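Dosau Book Circle: Your Questions

Do I have to finish the book before I come?
Oh, please don't stay home over a few chapters! Plenty of us arrive halfway through, and we only ask that you don't mind hearing the ending.

How are the books chosen?
Anyone can put a title forward in November. Business memoirs and leadership books do best with this crowd, though Katalin Juhász talked us into a novel last year and we're still arguing over it.

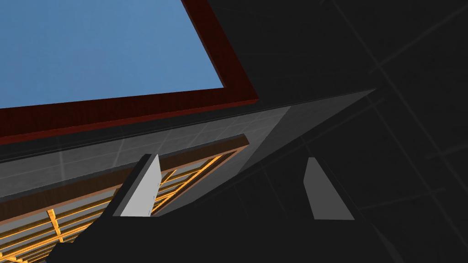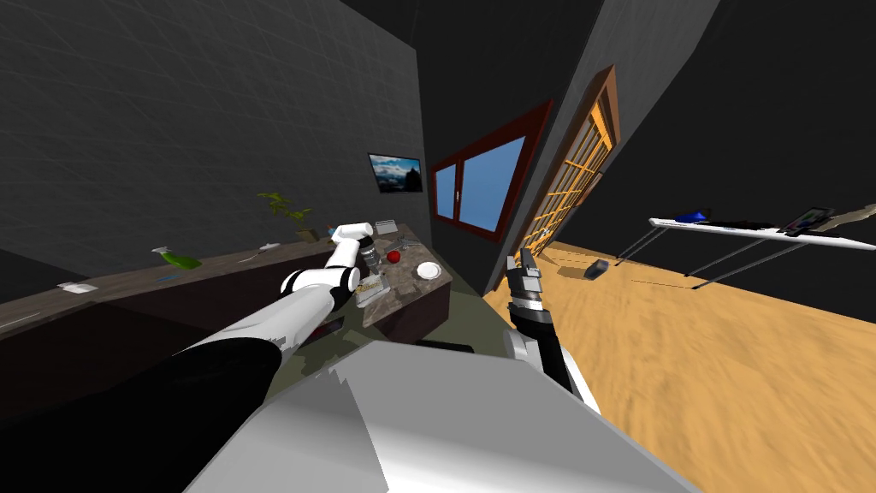
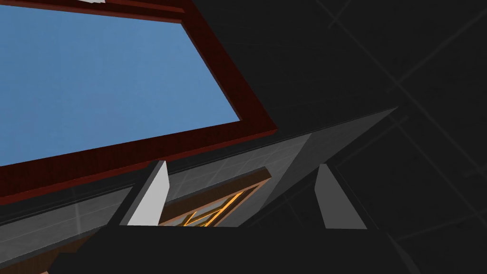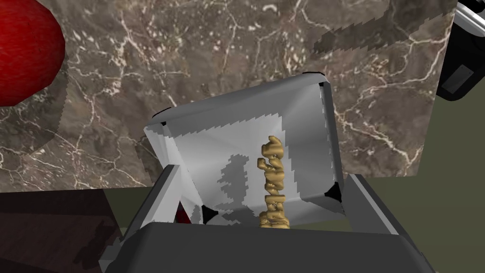
Levente Magyar wrote to ask that we keep the choices under 250 pages, as he reads on the bus and his stop comes up fast. We can't promise that, Levente, but we do try to put a shorter one after a long one.

What does it cost?
It's $25 for the year - that covers tea and the loan of a copy if we have one to spare. Your first 2 evenings are free.

May I bring a friend?
Yes, and do! Just drop Kinga Csizmadia a note by 5 p.m. so she can put out another chair.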